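Projektbericht: Aufnahme von Demonstrationsdaten für das Ein- und Auslagern von Kunststoffkästen an einem Durchlaufregal

Studentisches Projekt, Modul Robotik und Automatisierung, Stand 2023-07-25
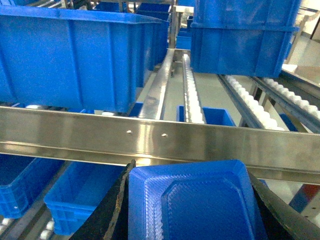

1 Aufgabenstellung

Im Projekt Skivier wird untersucht, ob ein Greifarm das Handhaben von Kästen an einem Rollenregal aus Vorführungen lernen kann. Die vorliegende Arbeit behandelt nur den ersten Abschnitt, die Erhebung der Beispiele. Training und Auswertung der Steuerung sind Gegenstand einer anschließenden Arbeit und werden hier nur so weit angesprochen, wie sie Anforderungen an den Datensatz stellen.

Vorgegeben waren der Arm, der Parallelgreifer mit zwei schwarzen Fingern und das Regal mit blauen Kästen auf weißen Rollen. Frei wählbar waren das Verfahren der Vorführung, die Gliederung der Episoden und das Ablageformat.

2 Aufbau

Das Regal steht in der Versuchshalle am Standort Jenley. Es besitzt mehrere Ebenen mit Rollenbahnen, die in Längsrichtung geneigt sind. An der Entnahmeseite verläuft quer ein Edelstahlträger, der beim Ein- und Auslagern umfahren werden muss. Er ist das häufigste Hindernis im Arbeitsraum und bestimmt die zulässigen Anfahrwinkel.

Zur Bilderfassung dient eine kleine Kamera am Handgelenk. Sie bewegt sich mit dem Greifer, sodass die Finger unabhängig von der Armstellung am unteren Bildrand liegen. Ein gegriffener Kasten verdeckt einen Teil des Sichtfelds. Das ist für die Aufgabe hinnehmbar, solange Träger und Zielbahn oberhalb des Kastens erkennbar bleiben. Auf eine zusätzliche feste Kamera wurde verzichtet, um den späteren Aufbau ohne erneute Kalibrierung an andere Regale umsetzen zu können.

Die Steuerung der Vorführungen erfolgt über die Software Aketti. Sie liest ein handgeführtes Eingabegerät aus, überträgt dessen Bewegung auf den Arm und schreibt Gelenkwinkel, Greiferöffnung und Kamerabilder mit gemeinsamem Zeitstempel in eine Datei je Episode.

3 Gliederung der Aufgabe

Die Handhabung wurde in vier Teilaufgaben zerlegt:

Anfahren: Bewegung aus der Grundstellung bis vor den Kasten.
Greifen: Schließen der Finger und Anheben von den Rollen.
Umsetzen: Führen des Kastens am Träger vorbei zur Zielbahn.
Ablegen: Aufsetzen auf die Rollen, Öffnen, Rückzug.

Die Grenzen zwischen den Teilaufgaben setzt die bedienende Person per Fußtaster. Eine automatische Bestimmung aus der Greiferöffnung wurde erprobt, lieferte aber beim Nachfassen falsche Grenzen und wurde verworfen.

4 Durchführung

Die Aufnahmen begannen im Mai. Vor jeder Reihe wurde die Grundstellung angefahren und die Lage der Handgelenkkamera mit einer Prüftafel kontrolliert. Danach wurden Startbahn, Zielbahn und Ebene aus einer vorab gemischten Liste entnommen. Die Liste war erforderlich, da die Bedienenden bei freier Wahl die gut erreichbaren Bahnen bevorzugten.

Jede Episode umfasst genau einen Kasten. Kollidierte der Kasten mit dem Regal oder ging er verloren, wurde die Aufnahme beendet und als Fehlversuch gekennzeichnet. Fehlversuche wurden nicht gelöscht — sie liegen in einem eigenen Verzeichnis und sollen später für die Erkennung von Abbruchsituationen genutzt werden. Kleinere Korrekturen innerhalb einer Episode, etwa ein erneutes Anfahren nach schrägem Griff, blieben ausdrücklich Teil der gültigen Daten.

Insgesamt wurden 2.305 gültige Episoden aufgezeichnet. Hinzu kommen 337 Fehlversuche.

5 Prüfung der Daten

Die Prüfung erfolgte in zwei Stufen. In der ersten Stufe kontrolliert ein Skript die Vollständigkeit der Zeitstempel, die Reihenfolge der Teilaufgaben und die Grenzwerte der Gelenkwinkel. In der zweiten Stufe wird die Episode im Betrachter Peng durchgesehen und mit einem Vermerk zu Griff, Abstand zum Träger und Endlage versehen.

Als fehleranfällig erwies sich die Beurteilung der Endlage. Nach dem Öffnen des Greifers kann ein Kasten auf den Rollen weiterlaufen. Ob er seine Bahn vollständig erreicht, ist in der Handgelenkansicht nur sichtbar, wenn der Rückzug langsam erfolgt. Die Anleitung für die Bedienenden wurde deshalb um eine Wartezeit vor dem Rückzug ergänzt. Episoden aus der Zeit vor dieser Änderung tragen ein eigenes Kennzeichen und können beim Training ausgeschlossen werden.

6 Beobachtungen

Spiegelungen auf dem Edelstahlträger. Die polierte Oberfläche gibt das Blau der Kästen verschwommen wieder. Ein einfaches Farbverfahren, das zur Vorauswahl von Bildausschnitten vorgesehen war, ordnete solche Flächen teilweise den Kästen zu. Die Vorauswahl wurde gestrichen; die Bilder gehen nun unbeschnitten in den Datensatz ein.

Gleichförmigkeit der Kästen. Sämtliche Kästen im Arbeitsbereich sind blau. Die Trennung benachbarter Kästen muss über Ränder und Rippen erfolgen. Für die spätere Übertragung auf andere Behälter ist der Datensatz in diesem Punkt einseitig.

Streuung zwischen Bedienenden. Die Bahnen beim Umsetzen unterscheiden sich deutlich. Ein Teil der Bedienenden hebt den Kasten früh an, ein anderer führt ihn dicht unter dem Träger entlang. Beide Varianten wurden beibehalten und in den Metadaten mit der Kennung der Bedienung verknüpft.

7 Offene Punkte

Befüllte Kästen wurden nicht aufgenommen. Die veränderte Masse wirkt sich vor allem auf Greifen und Ablegen aus, sodass für diese Teilaufgaben eine eigene Reihe nötig ist. Ebenfalls offen ist die Beleuchtung: Alle Reihen fanden bei eingeschaltetem Hallenlicht statt, Aufnahmen mit wechselndem Tageslicht fehlen.

Für die anschließende Arbeit wird der Datensatz nach Bahnen und nicht nach einzelnen Episoden in Trainings- und Prüfteil getrennt. Die Zuordnung liegt dem Datenverzeichnis als Tabelle bei. Kalibrierdateien und Anleitung für die Bedienenden sind im selben Verzeichnis abgelegt.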